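**Flat mailer boxes: where does the tape go, and do I need it?**

Asked by Brenda Zúñiga, June 22, 2013

I sell soap and ordered a bundle of 148 fold-up boxes from Tralbridge. They come flat, brown corrugated, with slots on both sides and rounded tabs. No instructions. I folded 2 of them and the front keeps popping open. Do I tape before folding or after?

**Nestor Tiongson**

After. Fold the sides in first, push the tabs all the way down into the slots, then close the lid. If the tabs won't go in, run a butter knife through the slot. The cut edges are often a bit rough and the wavy layer gets squashed.

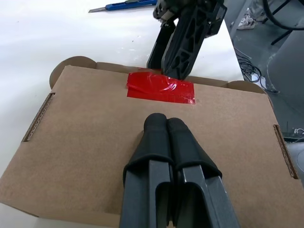 One strip over the front edge is plenty for soap. I use red tape so I can tell which ones are closed and ready to mail. Press it down hard along the fold – shiny tape likes to lift at the corners, and wrinkles make it worse. If you are shipping something heavy, put a second strip across the bottom.

**Agata Lombardi**

I tape one edge while it's still flat and then fold. Works fine for me but you have to get it straight.

**Gervasio Domínguez**

Which size are they? The small ones from Tralbridge never needed tape when I used them. Crease every fold line both ways before you put it together.

*Brenda Zúñiga:* The medium. Creasing helped a lot, thanks. Still going to tape them.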